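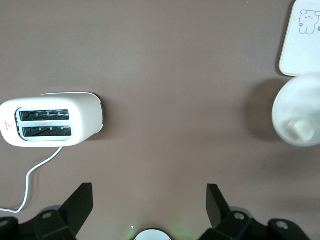
# White two-slot toaster: one slot toasts darker than the other, and how do I clean inside it?

Posted in Kitchen > Small appliances by **Soledad Rosenthal**, 2018-11-29

I have a plain white two-slot toaster that I bought secondhand at the Morkine market in the fall. It has the usual long slots side by side and a thin white cord. There is no manual and I can't make out the lettering by the logo well enough to look up a model.

It works, but I have two problems.

1. The bread in one slot comes out a good deal darker than the bread in the other. Same loaf, same setting. If I put in a single slice I get a decent result on one side of the bread and a pale one on the other side.
2. It smells of old crumbs when it heats up. I turned it upside down over the sink and shook it and a fair amount came out, but the smell is still there after a week of use.

I would like to clean it properly before December, when I have family staying and it will be used every morning. What I don't know is how far I can go. Can I put a brush down the slots? There are thin wire guards in there and I don't want to bend anything. I was also told to use compressed air, and someone else told me never to do that.

The outside is easy enough. It's glossy at the end and the marks wipe off.

I paid 100 for it at the stall along with a box of plates, so I'm not going to cry if it has to be replaced, but I would like to keep it if I can. It fits on my table next to the other white things and the cord reaches the outlet. The last one I had was too wide.

Thanks for any help.

---

**Ermelinda Nogueira**

I repaired small appliances for a living until a few years ago, so I'll go through both of your problems.

**The smell**

Shaking it over the sink only gets the loose crumbs. What you smell is what has stuck. Do it in this order:

- Unplug it. Leave it until it is fully cold. I gave mine an hour.
- Look on the underside for a crumb tray. On some toasters it slides out at the back or the end, and on older ones it is a hinged flap with a small catch. Secondhand ones are often full because the previous owner never found it. If it slides, pull it straight and don't twist.
- Empty the tray, wash it in warm water with dish soap, and dry it completely. Baked-on spots come off with a paste of baking soda and water left on for half an hour.
- With the tray out, hold the toaster upside down and tap the sides with your open hand. Turn it end to end a few times. More will come out than you got the first time.
- Now the brush. Use a dry, soft pastry brush or a clean, soft paintbrush, an inch wide or less. Go down the slot along the outer wall of the guard and sweep toward the bottom. Don't scrub. Don't push the brush through the guard wires at the elements.
- Turn it over and tap it again.
- Put the tray back. Run it empty on the middle setting, twice, with a window open.

No water inside, no spray cleaner inside, no knife and no metal brush. The elements in most household toasters are a thin ribbon or wire wound on a sheet of mica, and mica flakes if you poke it. Once a piece of mica is gone, the wire can sag and touch something, and at that point the toaster belongs in the recycling.

On compressed air: I don't use it. It moves crumbs from where you can reach them to where you can't, and the cold propellant can spray out as liquid if the can is tipped. If you have a vacuum cleaner with a narrow brush nozzle, that does the same job and takes the crumbs away. Hold it at the opening and leave it there, don't push it in.

If it still smells after two empty runs, give it a few days of normal use. If the smell is like hot plastic or fish instead of burnt bread, stop using it. That is usually wiring or a part overheating.

**The uneven toasting**

First, one slice in a two-slot toaster will often come out uneven on its two sides, even in a good one. The middle element is shared between both slots and on many models it gives less heat per side than the outer ones. Some brands mark one slot for single slices. If yours has no mark, try your single slice in each slot and see which you prefer.

Two slices that come out different is another matter. Check these:

1. Are the guards closing? When you push the lever down, the wire guards should move in and hold the bread in the center. If a crust is jammed at the bottom, the guard on that side stays open and the bread leans toward one element. I saw this more often than every other fault put together.
2. Are all the elements glowing? Take out the bread, dim the kitchen, push the lever down, and look from a little distance. Don't lean over it. Every wall should glow about the same. If one stays dark, that element has failed or a connection has come loose.
3. Is the bread the same thickness? I know you said same loaf, but the end slices of a hand-cut loaf differ a lot.

If an element is dead, I wouldn't repair it. Many of these are closed with rivets or odd screws, and a new element, when you can find one, costs more than you paid.

One more thing, as it's secondhand. Run your eye along the whole cord, mainly where it comes out of the body and where it bends. If the cover is cracked or stiff, or the cord gets warm in use, don't plug it in again. Don't wrap it tightly round the toaster when you put it away, either.

---

**Bunting**

I just buy a new one every couple of years, they're cheap. But if you want to keep yours, try turning the bread around halfway. Works for me.

---

**Irkeo**

Agree with most of the long answer. I would add that you should move it out from the wall and away from anything plastic or paper when it's in use. I keep a small box of tea bags near mine and the side went brown from being too close.

For the outside, a damp cloth and a drop of dish soap. Don't use the scouring side of a sponge on a glossy end piece or you will get a dull patch. I did that on my Zaturden kettle and it never polished out. Also go easy around a printed logo, the cheap ones rub off.

I don't think the vacuum does much.

---

**Soledad Rosenthal**

Thank you, all. There was a crumb tray. It slides out from the end and I had taken it for part of the base. It was packed solid and the bottom layer had gone black, so I soaked it overnight.

I did the brush and the tapping as described — a piece of crust about the size of a thumbnail came out of the slot that was toasting darker. Both guards close now. I looked at the elements with the lights down and they all glow. The cord is fine, no cracks.

Two slices this morning were close to the same color. The smell is mostly gone. I'll run it empty once more tonight and leave the tray out to air after that.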